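Notes from the bench, July 2026

I have been comparing two sets of fingers on the small black servo arm, and I keep getting asked which controller settings I use, so both topics go in one post.

The arm is a stack of hobby servos on a flat base plate. The finger sets are the stock jaws and a printed pair from Taltach with a slightly wider opening. The controller is a Pritchard board talking to the laptop over USB. Humness is my own logging script, named in a hurry and never renamed. It writes joint targets, measured positions and servo current to a text file, and it does very little else.

The test is simple on purpose. Put one item on the table, command a grasp from directly over it, lift, hold for 3 seconds, put it down. I run it with whatever is close by: a yellow box, an eraser, a 9-volt battery. The box tests reach and alignment, and the small items test whether the fingertips meet where the model says they meet. Mostly they don't, by a millimeter or two. 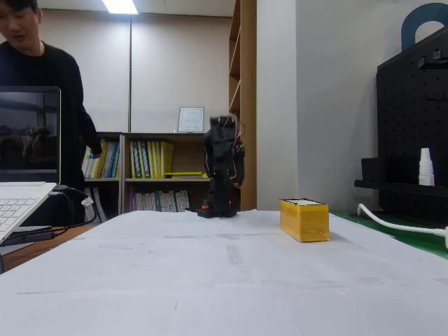
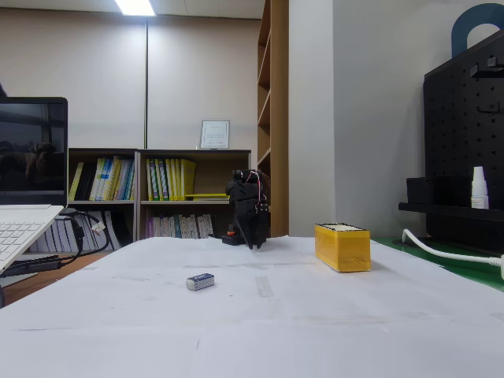
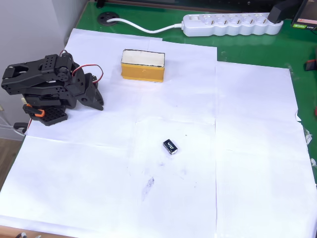

*Photos: the author. Reuse is fine with a link back to this page.*

The table is covered with taped sheets of white paper. White gives the overhead detector an even background, and a pencil mark on paper is the cheapest fixture I know. The downside is the seams. A fingertip that comes in too low catches the edge of a sheet and drags it, and then every mark on that sheet is off. I now keep the approach height a little above the paper and let the jaws close before the last bit of descent. Fewer torn edges.

**Stock jaws.** Good on the eraser and acceptable on the battery if it is approached across its narrow side. On the box they only work near one end, and the box tips during the lift. Closing current is low and repeatable, so a simple threshold is enough to tell a grasp from a miss.

**Taltach jaws.** Better on the box, worse on everything small. The extra length adds flex, and the tips spread under load before the servo sees any resistance. The miss threshold that worked for the stock jaws reported a successful grasp on empty air several times. I raised it, and then it started missing the eraser. I have not found one value that covers both.

On the controller side, the change that mattered most was the update interval. I had been sending targets every 56 milliseconds, a number left over from an older script, and the upper joint visibly stepped. Dropping to 20 smoothed it out, but the current readings got noisy, so Humness now averages over 200 samples before it decides anything. That sounds slow. The readings come in on a separate loop at 2,000 per second, so the delay is a tenth of a second and I can live with it.

Wiring is still a nuisance. The servo leads loop off the top of the arm, and when the shoulder swings to its limit they pull on the connector. A longer lead fixes the pull and then hangs lower, near the jaws. I tried a Trirnberg cable clip on the upper bracket and it held, though it costs a few degrees of wrist travel. I left it off for these runs to keep the comparison clean.

Camera position is the next thing to sort out. A view from across the table is fine for checking the arm's posture and poor for judging fingertip height. A closer, higher view is the reverse. I would like to use both and let the detector pick, but the time stamps need to agree first, and at the moment they drift by about a third of a second over a long run.

The stock jaws are going back on for now. I will redo the threshold sweep in October, when the stiffer version of the Taltach set is supposed to ship, with the same box and the same paper if it lasts that long.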